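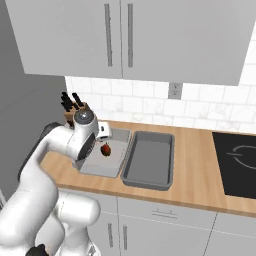
How often should a countertop be inspected in a shared kitchen?
Every 2 months, and again after any leak or change of tenant.

Ulton Building, shared kitchens – countertop and sink area checklist with comments

1. Surface finish. Look along the top at a low angle with a flashlight.
Comment: dull patches near the sink, second floor. Re-oil in August.

2. Joints and end grain. Press a fingernail into the joint. It should not sink in.
Comment: OK on all floors.

3. Sealant at wall. No gaps, no black spots.
Comment: gap 14 inches long, third floor, left of sink. Cut out and replace – do not seal over the old bead.

4. Brackets and screws underneath. Hand tight.
Comment: two Istex brackets loose, first floor. Tightened during inspection.

5. Outlets. Press test and reset on each one.
Comment: third floor outlet does not reset. Switched off at the panel and tagged.

6. Drain and trap. Run water for two minutes, wipe the trap with a dry paper towel.
Comment: no leaks found. Water meter read 3,649 at start.

7. Load. Nothing over 100 pounds on an overhang without a leg.
Comment: OK.

Open items: 1, 3, 5. Item 5 goes to Jirkinska Electric before the kitchen is used again.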